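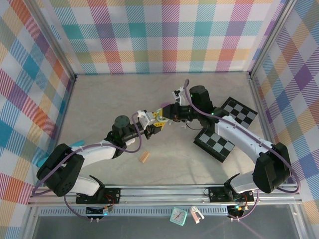 Bücher an Inhaftierten schicken - was ist erlaubt?

Ein Verwandter von mir sitzt seit November in der JVA Skudeck. Ich würde ihm gern zwei Taschenbücher und einen Sprachkurs auf CD schicken. Auf der Seite der Anstalt steht nur, dass Pakete vorher genehmigt werden müssen. Gilt das auch für Bücher? Und wer stellt den Antrag, er oder ich?
Tanier_40

Den Antrag stellt immer der Gefangene, nicht die Angehörigen. Er bekommt das Formular auf der Station und gibt darauf Titel und Verfasser an. Wenn es bewilligt ist, schickt er dir eine Paketmarke, die außen auf die Sendung muss. Ohne Marke geht das Paket ungeöffnet zurück, bei uns kam das einmal vor.

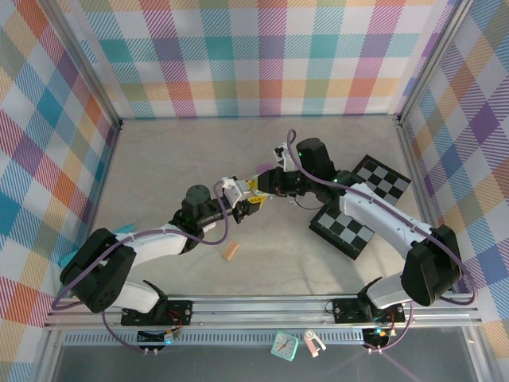 Gebrauchte Bücher werden meist abgelehnt, deshalb lief es bei uns über eine Buchhandlung, die direkt an die Anstalt liefert - Rechnung beilegen lassen. Mit der Bewilligung hat es 7 Wochen gedauert. CDs waren nur original verschweißt erlaubt, selbst gebrannte gar nicht.
Jallesier

bei uns ging gar nichts, kommt auf die Anstalt an. einfach anrufen
Lema7

Ergänzend: Frag auch nach der Gefangenenbücherei. In Skudeck kann man dort Wünsche abgeben, und Sprachkurse waren letztes Jahr vorhanden. Der Sozialdienst ist vormittags am besten zu erreichen. Die Gefangenennummer nicht vergessen, sonst bleibt die Sendung in der Poststelle liegen.
Jallesier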